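Setting Up the Ilten Cell in Simulation -- Handout 3
Reading time: 2 minutes

Prepared by Rangi Tautahi for the Sheehan workshop course. Please read it before the practical.

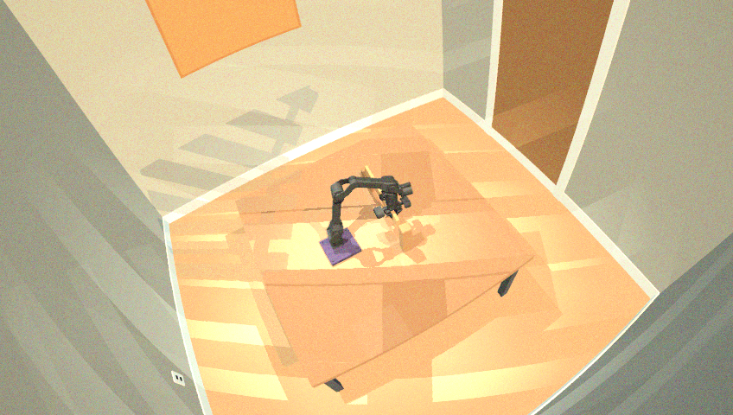 In the last handout we set the base of the arm and checked the joint limits. Now we continue with the gripper and the rod. Most of the errors I find in student files come from this part, so please go slowly.

1. Base and table

Open your cell file and select the base plate. The plate must be a child of the table, not of the room. If it is a child of the room, then the arm will stay in the air when you change the table height. After you move anything, save the file and load it again. Flavangate does not always write the new position until the second save.

2. Tool point

The tool point belongs between the two finger tips. Many students leave it at the wrist flange, and then the arm pushes the fingers into the table top. To test, rotate the wrist by a small angle and watch the tip. It should turn in its place. When it travels in a circle, the offset is wrong.

3. Holding the rod

Close the fingers with low force first. If the rod shakes between the fingers, do not increase the force. Make the time step smaller and try again. A rod held at an angle is allowed in this exercise, but write the angle in your log, for we need it in the placing step.

4. Shadows and sunlight

The window light has no influence on the contact calculation. You may switch it off when your computer is slow -- my own test of 2,374 steps became much more comfortable to run. For the camera exercise in Handout 4 it must be on again.

5. What to hand in

Send the cell file and the log to Bronwyn McPhee before 29th January. The log should have the joint values at the moment of gripping, the time step, and any warning, copied in full. Raelene Cosgrove can help with installation problems, but she does not correct the logs.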